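Water ballast (gliders)

Water ballast is water carried in the wings, and sometimes the tail, of a glider to raise its weight during a flight and released before landing.

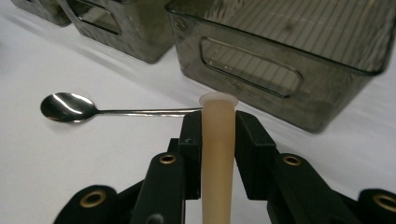 Water ballast is used mainly in racing and cross-country gliders, where a higher wing loading lets the aircraft fly faster at the same glide angle. The water is held in flexible bags or in sealed compartments in the wing and is released through valves that the pilot opens from the cockpit. Filling is done on the ground, usually with a hose and a flow meter. Where water has to be poured by hand, the usual aid is a funnel or a length of tube that is wider at the top. Tail tanks, which are small, are often filled by hand even at fields where the wings are filled by hose.

Purpose

A glider in still air trades height for distance. The best ratio between the two depends on the shape of the aircraft and hardly at all on its weight, but the speed at which that ratio is reached goes up as weight is added. A ballasted glider can therefore cover the same distance from the same height in less time. At high speeds between thermals it also sinks more slowly than an unballasted glider of the same type flown at that speed.

The cost is paid in the climb. A heavier glider has a higher minimum sink rate and must circle at a higher speed, which makes the circle wider at any given angle of bank. In weak or narrow thermals this can cancel the gain made on the glide. Pilots therefore carry water when they expect strong lift and leave it out, or dump part of it, when they do not. Ridge and wave flying also favor ballast, as there is little or no circling and the wind is often strong.

Stall speed rises with the square root of weight. A glider loaded to its maximum takeoff weight needs a faster tow, a longer ground run and a higher approach speed should it have to land before the water is gone.

Tanks

Two arrangements are common. In the first, a rubberized or plastic bag lies inside the wing, ahead of or behind the main spar, and is held in place by cords or a wire at the outer end. Bags can be pulled out for repair through the root rib, and a leaking bag does not put water into the wing structure straight away. They can twist or fold, however, so that part of the load will not drain. The Illasik bag, fitted to a number of older club gliders, has a ribbed inner face meant to keep the two sides from sticking together.

In the second arrangement, known as an integral tank, part of the wing shell itself is sealed and used as the container. Integral tanks hold more for a given wing and have nothing to fold or chafe. Leaks are harder to repair, as the sealed area may only be reached through small hand holes or from the root. Water left standing in such a tank can get under the paint or gelcoat and raise blisters.

Each tank has a vent so that air can enter as the water leaves. A blocked vent is a well-known cause of slow or uneven dumping. On the ground it can also allow pressure to build up during filling from a main supply, and wings have been damaged in this way. Most flight manuals forbid a direct connection between a pressurized tap and the tank.

Tail tanks

Water in the wings usually lies a little ahead of the center of gravity of the empty glider, and filling the tanks moves the balance forward. A small tank in the fin corrects for this. It is filled according to a table in the flight manual, which gives the amount of tail water for each amount of wing water. Some types have a second fin tank, used to make up for a heavy pilot, which is not meant to be emptied in flight.

The tail tank must never stay full while the wings are empty, as this could leave the glider with its center of gravity behind the rear limit. The controls are normally linked so that opening the wing valves opens the tail valve as well. On many types the tail valve is held open by a spring and will fail in the open position if the cable breaks.

Valves and controls

The dump valve is usually a rubber-faced plug on the lower surface of the wing, moved by a torque tube that joins the fuselage drive when the wing is rigged. The Kleinschmidt valve uses a hinged flap in place of the plug and was designed so that it could be changed from outside without removing the wing. Seats and seals are greased before filling. A drip at the valve is the most frequent fault, and in most cases cleaning the seat is enough to cure it.

The cockpit control is a lever or knob, often with separate positions for the left and right wings on older types. Newer types use a single control. Some have an electric display showing the amount left in each wing, worked out from the time the valves have been open.

Filling

Wings are filled one after the other or both together, depending on the manual. With one wing on the ground and the other in the air, water runs toward the lower tip unless the tank has baffles or a one-way flap, so the wings are held level for at least part of the job. When both are full, the glider is balanced by hand at the tips. If one tip drops, a little water is let out on that side.

The amount is measured by flow meter, by marked containers or by weighing. At the Wellow gliding field, supply comes from a raised tank filled overnight, and each hose delivers up to eight liters a minute by gravity. This is slow compared with a pump but keeps the pressure low enough for bags of any age. On competition days the hoses are opened early, and gliders are weighed on the way to the grid.

Clean water is used. Grit damages valve seats, and water from ponds or streams leaves growth in the bags. Tanks are drained after flying and left open to dry.

Freezing

Water in the wings cools slowly, but on long flights above the freezing level it can turn to ice, starting at the valves. Ice may hold a valve shut on one side only and leave the glider with one wing full and the other empty. It can also split a tank. Flight manuals give either a lowest air temperature or a highest altitude for flight with ballast.

Antifreeze is allowed by some manufacturers for wave flying and forbidden by others, chiefly because of its effect on seals. Its release is also restricted at many sites. At Kostora, a mountain field 1,411 meters above sea level, local rules allow treated water in the tail tank only, and wing water must be dumped before the glider goes above the freezing level. The tail tank is the first to freeze, being small and far from the warmth of the cockpit.

Dumping

Emptying full tanks takes several minutes. The rate is highest at the start and falls as the level drops. Pilots normally begin well before joining the circuit and check both wings by eye — the two streams should look alike. If only one is flowing, the usual advice is to close both valves, try again, and keep extra speed for the landing if the fault stays.

Dumping over other gliders in a thermal is considered poor practice, as the spray can blur the canopies of those below and affect their instruments. In competitions the water is often kept until the final glide is almost complete and then released close to the finish. Many organizers now set a height or distance before which the valves must be opened, so that spectators and parked aircraft stay dry.

A landing with water on board is allowed in most types in an emergency. The ground run is longer and the load on the landing gear is greater, and an inspection is normally required afterward.

Maintenance

Bags are checked once a year for leaks, usually in September or after the last cross-country flights of the season. The cables, torque tubes and springs are checked at the same time. Some owners blow air through the tanks with a low-power fan for a day or more before winter storage — a step that matters most for integral tanks.

See also

Wing loading
Speed to fly
Center of gravity of an aircraft
Cross-country soaring

Page last changed April 2, 2026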